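Ovunura Home Dyers – list archive
Home | Threads | Search | Join | Help

Re: [home-dyers] Madder going brown on me again
From: Jarrah Mahuika
Date: April 28, 2020

On Monday night Etelka Szabó wrote:

> Has anyone had luck getting a proper red out of madder at home? I've
> done two batches since February and both came out the color of an old
> flowerpot. Same wool as always, alum first, then the dyepot for an
> afternoon. I did let it get pretty hot the second time. My neighbor
> says it's the water. My sister says it's me. I still have 300 grams of
> root and I don't want to waste it, so please tell me what you'd do
> before I throw in the rest.

Hi Etelka, hi everybody,

Oh, the flowerpot color! I have a whole sweater in it. My money is on the heat, with the water a close second. Madder has a lot of different colors in it, and the browns love a hot pot. I keep mine well under a simmer the entire time – if I see bubbles I pull the pot off the burner and go do something else for a while. The batch I'm proudest of never got hotter than a bath you'd have to ease yourself into, and then it sat overnight with the lid on.

Now the water. Ours out of the tap in Farkas is hard as nails and I get good reds, but when I lived over by Otside the water was soft and everything leaned orange until I started adding a pinch of chalk. So before you commit the rest of the root, please do little tests! Wind off a few mini skeins, mordant them all together, and give each one its own jar in a big pot of warm water. One plain, one with chalk, one with a splash of vinegar so you can see which way you don't want to go. I use jam jars, but tall skinny glass is nice too if you only have a few yards of yarn to spare.

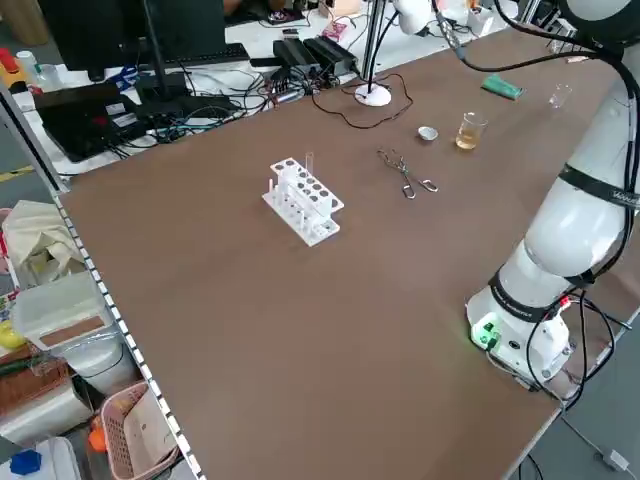

Test tube rack and crucible tongs on the tabletop.

Label the jars, and label the yarn too. I tie knots in the ends, one knot for jar one and so on, because ink washes off (ask me how I know). Write down how much chalk went where. I kept it all in my head for years and I've got a drawer full of gorgeous little samples I can't repeat.

The other thing I'd ask is how you treat the root before it goes in. Is it chopped or powdered? With chopped root I pour hot tap water over it, wait a minute, and strain that first bath off into a separate pot. It carries away a good bit of the yellow and brown, and you can dye with it later for a soft peachy color, so there's no waste. Then I soak the root overnight in fresh water and start the real dyebath from that.
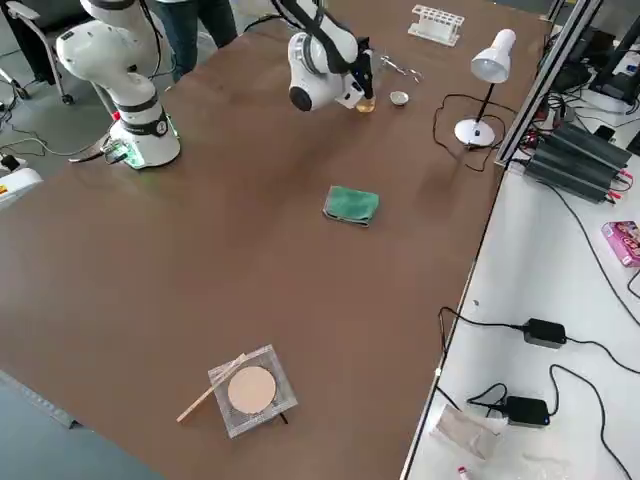
I also tie the root up in an old stocking now. I used to let it float around loose with the wool and I was picking bits out of my knitting for a whole winter. The stocking means you can leave it in the pot with the yarn and give it a squeeze every so often. Gloves for that, unless you want pink hands at the grocery store.

Oh, and how much root are you using? For a strong red I like equal weights of dry root and yarn, and then I run a second and third skein through the leftovers for coral and a sort of salmon. So what you have left is plenty for a sweater's worth of nice color if the tests go well.

Don't overdye the brown skeins yet, by the way. A short dip in a weak indigo vat over flowerpot madder gives a lovely dusty plum, and I'd be happy to swap you something for one of them.

Let me know what the chalk jar does. And tell your sister it's the heat.

Jarrah

2 replies | 17 likes | Share this thread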